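Print this ticket | E-mail this ticket

Ticket 814
Project: Prudidon hand-held gripper pair, Gostport shared workshop
Opened: 6/18/24
Status: open, fix on trial
Subject: left jaw lags the trigger on small parts

Problem: with the left gripper, the jaws close late on anything thin. The log has the trigger fully pulled while the encoder still shows the jaws partly open. On the box there is no trouble. On the ring the jaws either stop short or come down past it. The right gripper runs the same firmware and does not do this.

Test parts are the gold-colored ring and the smoky gray plastic box, on the white top. 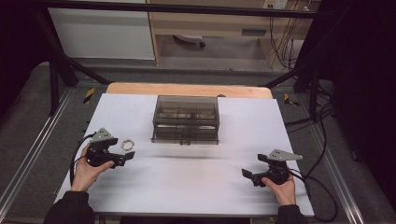
Both grippers, with the ring and the box on the table. 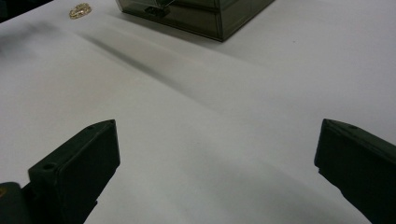 Araba Ofori: Before you touch the firmware, unplug the left cable at the hub and swap it with the right one. If the lag moves over to the right gripper, it's the cable or the port. Mine did this on the Tavares build and I lost an evening to tuning gains that were fine.

Swapped cables. Lag stays on the left. Swapped ports as well, same result. Put everything back as it was.

Next, opened the left housing. Horn screw was snug. Linkage pin had play in it, enough to feel with a fingernail. The pin on the right has none. Pulled the left pin and the hole in the link is worn slightly oval. That link is from the first print batch, the one done at 40 percent infill. The right one was reprinted last September and I never did the left to match.

Araba Ofori: That would do it. The slack gets taken up before the fingers move, and on a big part you won't notice. Print the link solid and ream the hole after. Don't drill it.

Printed a new link solid, reamed to 4 mm, same pin. No play now. Zeroed the encoder with the jaws closed and reloaded the calibration file.

Ran 8 grasps on the ring. Jaws tracked the trigger on all but one, and on that one I think my hand was too high. Box still fine.

Still to do:
- reprint the right link solid too, so the pair matches
- log a longer session and compare both encoders
- strain relief on the left cable, it pulls when I reach across
- update the parts list, it still shows the old link

Leaving this open until the longer session is done.

Related tickets
Drustodent hub drops one device on restart
Jaw zero drifts after a long session
Tavares arm: gain settings lost on power cycle
Gostport printer: first layer lifting on small parts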